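Ticket 3124 — Gripper drops or stalls on drive caddy, disassembly cell 2
Status: reopened
Site: Bakalstead
Opened by: Trudy Waaka
Vendor: Pirkusach (integration), Kao (gripper firmware)

Problem as reported

Arm stops partway through taking the hard drive out of a desktop tower. The controller shows "grasp lost," the arm holds position, and the cell waits for an operator. Sometimes the drive is still in the fingers when it does this. Sometimes it has slipped back toward the cage. First logged Thursday on second shift, and it has come back on every shift I've checked.

Vendor's first answer was "operator error during staging." I don't buy it. Three different people have staged these towers and the fault doesn't care which of them did it.

Reply from Pirkusach, pasted from their portal

"Please confirm the caddy is fully unlatched before the pull step. Please confirm finger pads are clean. Recommend running the grip calibration and closing the ticket if the fault does not return in 24 hours."

My notes

Latches checked by hand before each run. Pads wiped. Calibration run twice, passed twice. I'll come back to what "passed" means, as I have my doubts about it.

Fault returned on the fourth tower after calibration, well inside the 24 hours. Ticket stays open.

Next I watched the pull from the wrist camera. The recipe assumes the drive comes out level. It was well off level with the caddy near the fingers, and the software had no complaint about it.
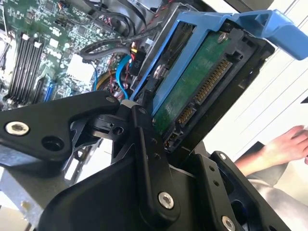
Wrist camera view, drive and blue caddy tilted at the gripper.

A tilted drive has less pad behind it and more chance of catching a cable. There's plenty of cabling near the cage in this model. I asked Pirkusach whether the recipe checks tilt before it continues. They said the force reading "would indicate any abnormal condition." So I went looking at the force reading.

Force log

Fault threshold in the recipe is 396 counts. Below that, the controller decides the part is gone and throws "grasp lost." On the runs that fail, the reading sinks under 396 while the drive is plainly still in the fingers, then bounces back up a moment later. By then the arm has stopped and nothing resets it except a person at the panel.

On one run it did the reverse. The drive had slipped out, the reading stayed over the threshold, and the arm carried on toward the drop bin holding nothing. No alarm at all. I care a lot more about that one than the nuisance stops, and it wasn't mentioned in the vendor's summary of my own ticket.

Things tried so far

Swapped finger pads for new ones. No change.
Slowed the pull to half speed. Fewer stops, still stops.
Re-seated the gripper cable at the wrist. No change.
Rolled Kao firmware back to the September build. Two clean shifts, then the fault again.
Changed the staging instructions the way Pirkusach wanted. No change, and it added time to every tower.

About the calibration: it closes the fingers on a flat steel gauge block, square on, and checks the reading. A caddy is plastic and it flexes. Passing on a gauge block tells me the gripper can hold a gauge block. I've asked for a test that uses a real caddy at an angle and was told it's "under review" — same wording I got on the Pluluvton job, where it stayed under review until we wrote the test ourselves.

Layout check

Pirkusach also suggested the tower might be sitting wrong on the table, so the arm comes in off center. I measured from the table edge to the cage on three setups and all three were inside their own tolerance. The case goes on its side with the panel off, same as in their drawing, and the approach is over the drive cage.
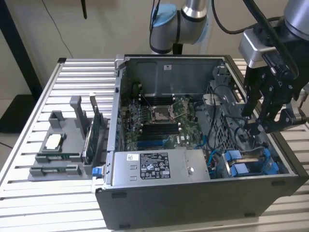

Is it safe to keep running the cell while this ticket is open?

Only with an operator at the panel for the whole pull and the speed held at half. Keep hands out of the case unless the arm is stopped and locked out, including after a "grasp lost" stop, when it is still powered and holding position.

Requested from vendor

1. A tilt check before the lift, using the wrist camera that's already fitted.
2. An explanation for the run where the arm carried nothing and raised no alarm. In writing.
3. Raw force data from their bench, on a caddy.

Raising the threshold was offered over the phone as a quick fix. Declined. It would give us more false stops, and I've seen no evidence it would have caught the empty run.

Priority changed from normal to high. Waiting on Kao. — T. Waaka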